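Week 4 handout: Can it do the chores yet?
23/10/2025

Bring this sheet to the discussion section. The reading is the Bredstead report from September, chapters 2 and 3 only. Skip the foreword, it was written by the marketing side.

## Where we left off

Last time we split "chores" into two piles. Jobs where the object is known ahead of time (same cup, same box, same spot) have been done by machines for decades, and I don't count them as news. Jobs where you reach into a mess and take out whatever is there are the ones people have been promised. Clearing a junk drawer is one. So is sorting returned goods at a warehouse, or emptying a parts bin at the end of a shift.

The claim under review is Mesulent's: that its picking software is "ready for any household item." Ask three things of any claim like that.

1. Which items, and who chose them?
2. How many tries, and were the failures kept?
3. Who reset the bin between tries, and was that time counted?

Mesulent's own write-up gives 1,000 picks over 23 items. It answers the first question partly, the second in a footnote, and the third nowhere. The Khamphan trial used 270 items, over ten times as many, and its results were a good deal less cheerful. Same kind of arm, same kind of bin. Draw your own conclusion before section, and write it down.

## Why the mixed bin is hard

A factory arm is strong and repeats a motion very well. Neither of those helps much when the next thing to pick up is a cotton swab. A swab has almost nothing to grip, and a clear bag gives a camera very little to go on. Wires snag on their neighbors. A person does all of this without looking up from a phone call.

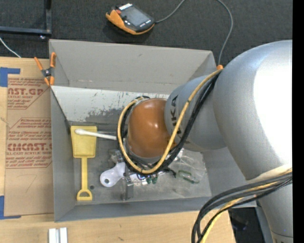

*Fig. 1. KUKA arm over a sheet-metal bin. Contents include a yellow toy shovel, a cotton swab lying across its scoop, small electronic parts and a clear plastic bag.*

Take the swab and the shovel as one problem. If the machine goes for the shovel first, what becomes of the swab? A person would lift the swab off, or tip it off, and would not call that planning. Most published scores count single picks, so a system can knock one thing aside to get another and lose no points. In a kitchen you would notice.

## The cost question

Zernholm's estimate puts a mixed bin at 224 seconds by machine. It leaves out setup, and it leaves out the wages of whoever stands by to step in. I would not buy a dishwasher on those terms.

To be fair to the field: grasping has improved a lot, and bins like the one in Fig. 1 are a reasonable test. My complaint is with the step from "picked it out of a bin" to "will tidy your house." Tidying also means knowing where the thing goes.

## For section

- Pick one chore from your own home and list every object it touches. Mark the ones you think an arm could lift today.
- Rewrite the Mesulent claim so that its own numbers support it. One sentence.
- For Fig. 1, propose a picking order and a scoring rule that would punish a careless one.

Half a page is plenty. Handwritten is fine.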